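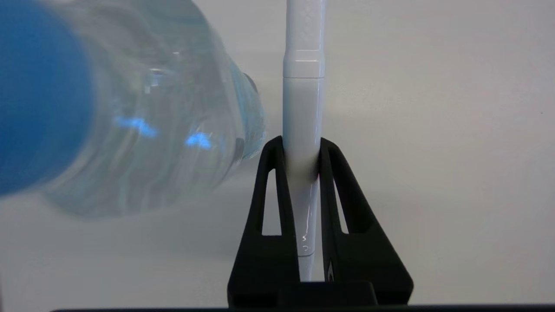

A water bottle with a blue cap, up close

About Rinley

Hello, and thank you for stopping by! Rinley is a small evening school for grown-ups who want to learn to sew, mend and alter their own clothes. We started in the back half of Hanrahan's old shoe store with 2 secondhand sewing machines and an ironing board that leaned (it still leans, and we're still using it).

Orla Ó Riain taught the first class herself, after years of hemming prom dresses and band uniforms for half the town. She had planned on one season of it. By the following September there was a waiting list, and Pádraig Mulligan had come in to take over tailoring and trousers, a subject he can talk about for much longer than you might expect.

These days we run 7 courses, from a first evening on threading a needle up to a lined winter coat, and 191 people came through them last year. Classes begin at 6:30 and finish at 9, though people do tend to linger over a tricky zipper. You don't need to own a machine, and you don't need to bring fabric to your first class. Our remnant shelves hold more than 700 pieces, sorted by color when we're feeling organized, and you are welcome to dig.

We keep the groups small so that your teacher can sit down beside you and look at the seam you're stuck on. If you miss an evening, just call and we'll find you a seat in another group that week.
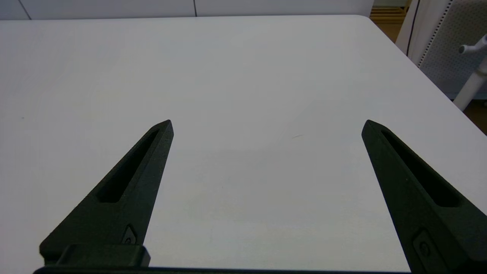 Finding us

We're upstairs now, above the old store, with the entrance on the side street. Ring the top bell and give us a minute, as it's a long staircase and Orla likes to come down and say hello. There is parking behind the building after 6, and the coat class always has room for one more!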